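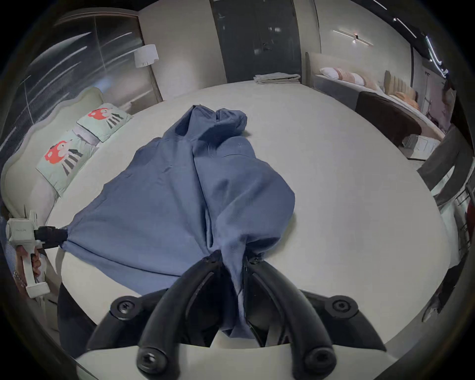 Fig. 1. Blue garment in a denim-blue twill, laid on a white mattress.

Screenwriting as Paid Work – Handout 4: Fees, Credits and Residual Income
08/11/2024 | Module notes, Endine School of Screen Studies

1. Scope

This handout deals with how a screenwriter is paid for a feature film. Television series are covered in Handout 5. Amounts are given in thousands and are taken from the worked case set in September, the feature project Grolavia. Read the case sheet before the seminar.

2. Stages of payment

A writing contract is normally divided into steps. Each step has its own fee and its own delivery date. The usual steps are treatment, first draft, second draft and polish. Half of a step fee falls due when the writer starts and the other half on delivery. A step may be guaranteed or optional. An optional step is paid only if the producer orders it, so it should not be counted as income when the contract is signed.

In the Grolavia case the producer, Pelton Pictures, agreed a total of 600 for all guaranteed steps. The first draft accounts for 60 per cent of this, or 360. The remaining 240 is spread over the treatment, the second draft and the polish.

3. Options and purchase

Where the script already exists, the producer may take an option first. The option gives an exclusive right to buy within a fixed period. The option fee is small compared with the purchase price and may or may not be set against it. Check the wording. If the option lapses, the rights stay with the writer, who keeps the fee.

4. Credit and the credit bonus

Many contracts include a bonus that depends on the final credit. Sole credit earns the full bonus; shared credit usually earns half. The bonus is not payable if the film is not made. A writer who is replaced early may still receive a credit, but this is decided after filming, when the drafts are compared.

Terms to know:
Story by – plot and characters, without the finished script
Screenplay by – scenes and dialogue
Written by – both of the above

Two names joined by an ampersand worked as a team. Two names joined by "and" worked separately.

5. Residuals

Residuals are further payments made when a film is reused, for instance on disc, on television or through a streaming service. They are separate from profit shares. A profit share depends on the contract's definition of net receipts, and on many films nothing is ever paid under it.

6. From gross fee to income

Published estimates of a writer's wealth often add up gross fees. This overstates the result. Agent's commission, legal costs and tax come off first, and one fee may cover several years of work. The Lindqvist worksheet, page 21, sets out the deductions in order. Complete it for the Grolavia writer using a gross figure of 729, made up of the guaranteed steps plus a credit bonus of 129. Show commission and tax on separate lines.

Bring the completed worksheet to the seminar.

Endine School of Screen Studies – Contact the module office – © All rights reserved – Back to top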